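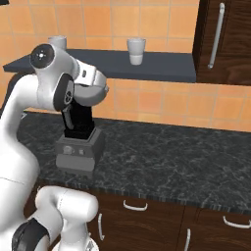 The Waretley building services group met in January to consider the electrical load survey of the shared kitchens and the order of the rewiring work. The survey separates fixed loads (ovens, extractor fans, water heaters) from portable loads, meaning anything that plugs in at the counter. A blender such as the one with the tall black jar and gray base falls in the second class and is entered at its plate rating, with no allowance for short running time. The group was asked to confirm this method before the figures go to the contractor.

Present: Zdislava Polák (chair), Branislav Jurčo, Beril Demirtaş, Octavio Llanos
Apologies: Oľga Beneš
Minutes: B. Demirtaş
The meeting opened at 6:10 p.m.

1. Minutes of the previous meeting
Approved with one correction. Under item 4, "supply panel" should read "distribution panel." The supply panel belongs to the utility and is outside the scope of the work.

2. Matters arising
The missing circuit labels on the Emitby wing have been replaced. B. Jurčo checked the new labels against the panel schedule and found two transposed, both on the third floor. These were corrected the same day. The keys to the riser closet are still held at the front office, and access is by signature.

3. Load survey
B. Jurčo presented the results. The survey covered 163 outlets. Of these, 69 share a circuit with lighting, which the current house standard no longer permits for new work. Existing circuits may stay as they are until a kitchen is opened up for other reasons.
O. Llanos asked if the portable loads had been measured or taken from rating plates. B. Jurčo replied that plate ratings were used throughout. Measured values would be lower in most cases, but would depend on who happened to be cooking. Z. Polák preferred the plate ratings and saw no need for a second survey.
Agreed: method accepted. The table goes to Oravec with the outlet schedule attached.

4. Soft furnishings and covers
O. Llanos had reviewed the house rule on textiles near heat sources. The present wording covers curtains and towels only. He proposed "any cloth, cover or pad" in its place, with the clearance from burners and toasters left unchanged.

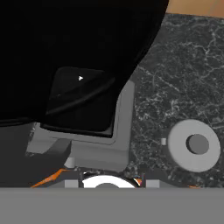

Black cloth and pad, light gray object beneath.

B. Demirtaş noted that the fire safety sheet posted in the kitchens uses the older wording and would have to be reissued together with the rule. The two texts should carry the same revision letter.
Agreed: wording adopted. Sheet to be reissued as revision C.

5. Outlet positions
The standard heights were reviewed. Z. Polák reported that Oravec wants to keep the existing boxes wherever the tile is sound, as cutting new openings in glazed tile adds both breakage and labor. Replacement tile in matching colors can no longer be ordered for every kitchen. There was a long discussion of outlets near wall shelves, where a plate close to the underside of a shelf may be hard to reach with a large plug. The standard gives a height above the counter but no clearance below a shelf.
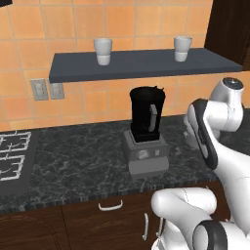
Outlet plates on orange tile, below the left end of the wall shelf.

O. Llanos suggested moving shelves instead of boxes. B. Jurčo agreed in principle – shelf brackets are cheaper to move than wiring – but the wall behind the tile is hollow block in the Emitby wing and the anchors would need to be checked first. A pull test on one bracket per kitchen was thought sufficient.
Agreed: existing boxes to be kept. A shelf clearance figure to be drafted for the standard. O. Beneš to be asked for comments, as she wrote the current version.

6. Quotations
Two quotations were received for the replacement panels. The Pukov quotation is lower by 527 but excludes removal of the old enclosures. Oravec includes removal and gives a lead time of 6 weeks. The group could not compare the two on equal terms. Pukov is to be asked for a revised price with removal included, and for written confirmation of the breaker type, which the quotation leaves open.
Decision deferred.

7. Other business
The extractor fan on the second floor still trips its breaker at startup. B. Jurčo suspects the capacitor. The fan stays off until it has been tested.

Actions
BJ – send load table and outlet schedule to Oravec; test fan capacitor
BD – reissue fire safety sheet, revision C
OL – draft shelf clearance text; arrange pull tests in the Emitby wing
ZP – write to Pukov; contact O. Beneš

The meeting closed at 7:35 p.m. Next meeting to be set when the revised quotation is in.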